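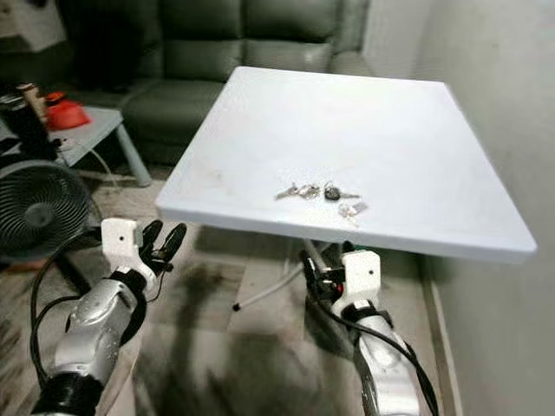 Section 3. Planning and Budgeting for a Dolberg Two-Arm Set

Read this section before you place an order. It covers what is in the base price, what you have to supply yourself, and what to check in the room where the arms will work. Installation starts in Section 4.

3.1 Decide on the first task

1. Write down one task the arms will do in the first month. Name the objects, the place they start from, and the place they end up. "Pick up keys from a table and hang them on a wall hook" is enough detail. "Help in the living room" is not.

2. Lay the objects out as people normally leave them. A bunch of keys should include the car fob and any tags, lying flat on the table.

3. Note the smallest and thinnest item. Send this with your order form so the right finger set is packed. Changing finger sets after delivery is a separate charge.

Note: One set of fingers for each gripper is included. Spare fingers are sold in pairs.

3.2 Work out the cost

4. Start from the base price of $2,259 for the accessory and mounting package. The arms are quoted separately, on the first page of your Plundcombe quote.

5. Add the items that are not in the package:
- table or other work surface
- wall hooks, trays and other targets
- cable clips and floor cable cover
- surge protector
- replacement objects for anything you don't want scratched

6. Set aside $1,000 for the first year of repairs and wear parts. Unspent money can go toward the second year, but don't leave the line out. Wrist cables are the part most often reordered.

7. Allow 19 working days from a signed order to delivery. Orders placed in June take longer on account of the stock count at the Bekthorpe warehouse.

Caution: Do not buy a second set until the first has run its task in your own room. Packages that have been opened can't be returned for full credit.
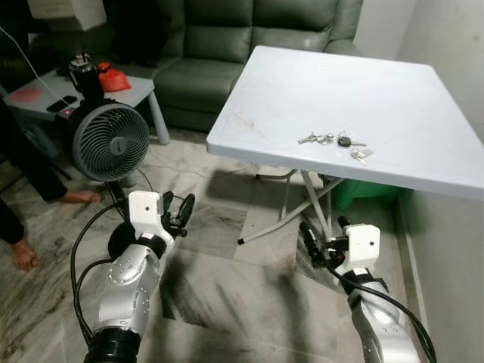

3.3 Check the room

8. Measure the open floor between the furniture with everything in its usual place. Include side tables, fans and the front edge of the sofa. Don't clear the room first and measure it empty.

9. Measure the work surface: height, width, depth. If you use a folding table, measure to the underside of the top as well. The grippers can end up below the table edge when the arms are lowered.

10. Find where the table feet land. Crossed legs that spread outward take up floor space the base may need.

11. Trace the cable route. Each arm has a black cable that hangs in a loop near the wrist and needs free space on its outer side. Keep household leads, such as those for a fan or kettle, on a different path.

12. Agree on where people will stand. Anyone near the arms should wear closed shoes and stay out of reach while power is on.

Caution: Smooth tile can be slippery when it has just been mopped. Let it dry completely before rolling the base across it.

3.4 Choose the targets

13. Buy hooks that stand out clearly from whatever they are mounted on. White square hooks on a light gray panel have low contrast, but the dark metal of the hook itself and its shadow help. If you have a choice, go darker.

14. Put the hooks in one level row. Four is a good number to begin with. Buy a pack of 8 so there are spares.

15. Leave adhesive hooks for the full curing time printed on the pack before any trial.

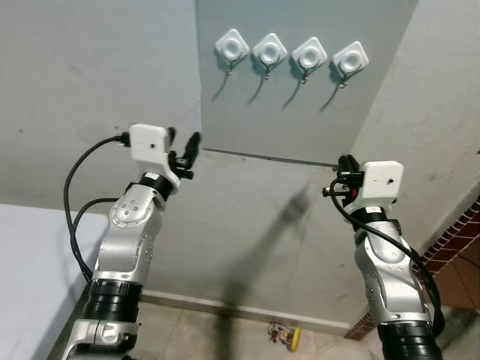 Strand Site Planning Team, Plundcombe

Questions on sections 3.1 to 3.6 come to us. Questions about invoices go to Accounts. For a site plan review, send your measurements and a rough floor sketch to Linnea Lundgren. There is no fee for the first review. A second review of the same room is billed by the hour.

Revised 2021-09-18. Replaces the loose planning sheet packed with older Dolberg sets.

3.5 Decide what to buy new and what to reuse

16. Reuse a table if it stands steady. Push down on each corner in turn. If it rocks, replace it or fix the feet before you budget for anything else. Scuffs on the top are fine.

17. Reuse wall space if you can reach it from both sides of the base. A corner limits one arm more than the other, so check the right and left separately.

18. Buy new power strips. Old ones are a common cause of failed site checks.
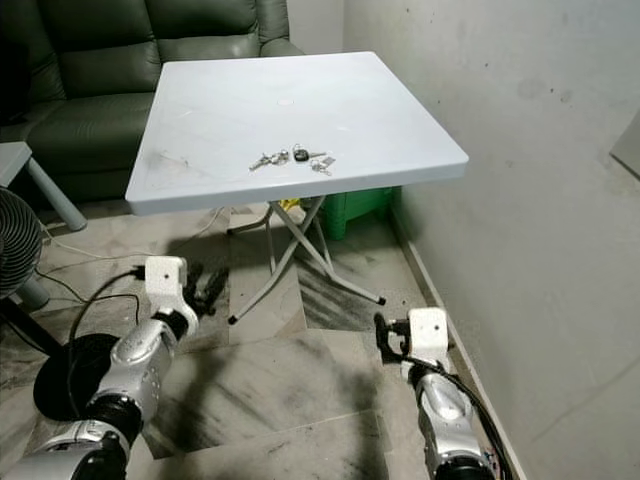
3.6 Before you sign

19. Compare the room with your sketch one last time. Check the floor under and behind the table for stools, crates and cables that were left off.

20. Sweep the floor. Dust and grit get into the base wheels, and cleaning them is not covered by the service plan.

21. Confirm that the quote lists the arms, the package and the finger set on separate lines. If any two are combined, ask for a new quote.

22. Sign both copies and keep one with this guide. The serial numbers are added at delivery.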